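Equipment planning meeting - minutes
July
Minutes taken by Yaa Quansah
Print this page | E-mail this page

Present: Nkrumah Dogbe (chair), Edem Mahama, Marilou Sison, Mohammed-Awal Acheampong, Yaa Quansah
Apologies: none
Meeting opened at 2:10 p.m. in the upstairs office, Plovthorpe.

1. Previous minutes

Accepted with one correction. The quote for the second workstation was from Lamptey, not Weteck. Yaa to fix the file copy.

2. Matters arising

The electrician has been and the extra outlets are in. The invoice matches the quote and has gone to accounts.

Edem asked again about the lease on the storage unit. Nkrumah has written to the landlord and is waiting for a reply. Carried forward.

3. Spending to date

Marilou went through the equipment budget. There is $2,477 left in the small equipment line for this half of the year. The parts line is separate and is already committed through the end of the period.

Mohammed-Awal asked whether the unspent travel money could be moved over. Marilou said it can, but only with a written request, and the request has to name the items. Agreed to hold off until the gripper quotes are settled under item 4.

4. Gripper fingers and spares

Mohammed-Awal reported that the two-finger grippers need a proper stock of spare fingertips. At the moment each order is placed when a tip wears down, and the last one took longer than anyone wanted. He would like to order once and keep the spares in the cabinet.

Two quotes were on the table:

Weteck - 44 fingertips, $836 with shipping. Delivery in three weeks.
Lamptey - same quantity, $902 with shipping. Delivery in one week, and they will take back unopened packs.

Edem preferred Lamptey because of the returns. Marilou pointed out that we have never returned a pack to anyone. Nkrumah asked if the Weteck tips are the same material as the ones in use now. Mohammed-Awal thought so but had nothing in writing.

Agreed: go with Weteck if they confirm the material in writing. If they do not, Lamptey.
Action: Mohammed-Awal.

5. Third arm station

Discussion of whether to plan for a third two-arm station next year. Nkrumah's estimate for the table, mounts, power supply and cabling is nearly $3,000, arms not included. The arms would have to come out of the capital request, and that form is due before the next meeting.

Edem said the existing tables are the right height and he would copy them. He would change the cable routing. On the present layout the cables come down at the table edge and below it, and he wants a tray under the top and clips on the arms at the new station. He asked for the tray to be priced for the existing stations too.

Marilou asked for the estimate to be split so that furniture and electrical items are on separate lines. Nkrumah will redo it.

Agreed in principle to put a third station in the capital request. The figure is to be checked by Marilou first.
Action: Nkrumah, Marilou.
Action: Edem to price cable trays and clips.

6. Household items for task work

Yaa circulated the current list. Plates, a dish rack and a clothes iron are in use on the table tasks. The group looked at what should be bought in duplicate.

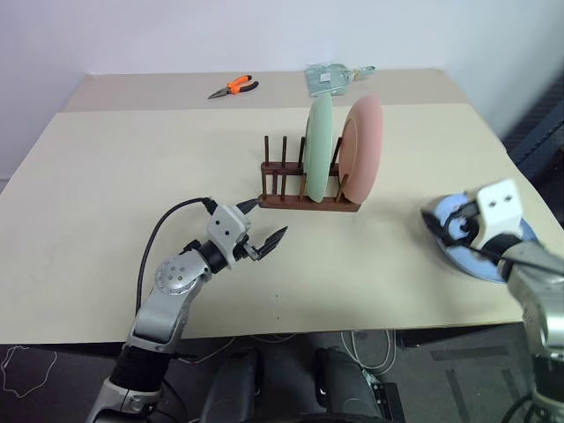 Table task setup: plates in the dish rack, iron held in the right gripper.

Mohammed-Awal would like a second iron of a different shape. The handle decides how the gripper has to approach, and one model does not tell us much. Agreed, up to $40.

Edem asked for more plates in mixed sizes. Yaa will buy these locally - no need for a quote at that price. Marilou asked for receipts to be handed in the same week and not saved up.

Hand tools were raised briefly. Mohammed-Awal wants them put back in the drawer at the end of a session. Agreed.

7. Software license

The Murnum scheduling license comes up for renewal in the fall. The price has not been announced. Edem uses it daily and would not want to lose it. Yaa uses it for bookings only. Nkrumah asked for a usage summary before we commit to another year.
Action: Edem.

8. Any other business

Marilou reminded everyone that order numbers must be on the packing slip before anything is signed for. Two boxes came in last month without them.

Edem asked if the upstairs printer could be replaced. Not an equipment line item. Nkrumah will pass it on.

9. Next meeting

Same time and room next month. Capital request form to be circulated ahead of the meeting with the revised station estimate attached.

Meeting closed at 3:25 p.m.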